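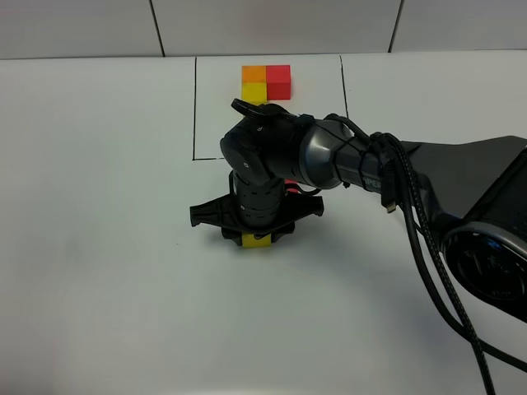 Two mornings with the Poltoline starter cell

March 23, 2024

I have been promising to write up the Poltoline kit since November, when the brochure first landed in my inbox with the words "teach it anything" across the top. I've now had two mornings with one at the Drelbridge showroom, and my view is a good deal cooler than the brochure's.

First, what you get. The starter cell is an arm, a gripper, a set of coloured blocks and a software licence that runs out after a year. You supply the table. The arm is the good part. It moves smoothly, it stops when you lean on it, and I never felt I had to stand well back. If Poltoline sold the arm alone at a fair price I'd probably be writing a nicer post.

The software is where my patience went. You guide the arm by hand through a job, it records what you did, and it then claims to have learned the job. The demonstration task is moving cubes in and out of a marked rectangle on a white tabletop. I ran it 20 times on the first morning and it managed 19, and the sales chap was very pleased with that. Fine. But the blocks are bright, the table is plain, the light is even and there is nothing lying about to get in the way. I'd be worried if it couldn't do it.

So on the second morning I brought my own bits. A cork coaster, a matchbox, the lid off a jam jar. It would not look at the coaster at all. It picked up the matchbox and crushed one end, which was partly my fault for leaving the grip setting where it was, though the quick-start guide says the grip setting looks after itself. The jam jar lid it chased across the table until I pressed stop. I was told that "new object types" need the extended pack. The extended pack is a separate purchase and the showroom couldn't give me a price for it.

Then the cables. Why are we still doing this? They hang off the arm in great loops and you spend half your time wondering whether the next move will snag one. I asked about a tidy kit and was shown a packet of straps. A friend's older Vincze arm has the same trouble, so I can't put it all on Poltoline, but the Vincze was bought second-hand and nobody sent him a brochure about elegance.

The gripper is chunky and it holds a cube well. It also hides most of whatever it is holding, so when something goes wrong you end up crouching at table height to find out what. A slimmer one is listed on the website as "coming". It was listed as coming in November too.

Support is by email, from an office in Triltville. My first question got a reply the same day. My second, about whether recorded jobs still run after the licence ends, got a link to the page I'd already quoted in my question. I have asked again. If they do stop running, you are renting a set of habits for an arm you paid for, and I'd want that printed on the box in large type.

Would I buy one? Not at the current price. A college with a budget to spend and a patient technician might get on with it. For a small workshop with odd-shaped parts I'd ask to bring the parts along, and I'd want to see them picked up before signing anything.

I'll add a note here if Triltville answers.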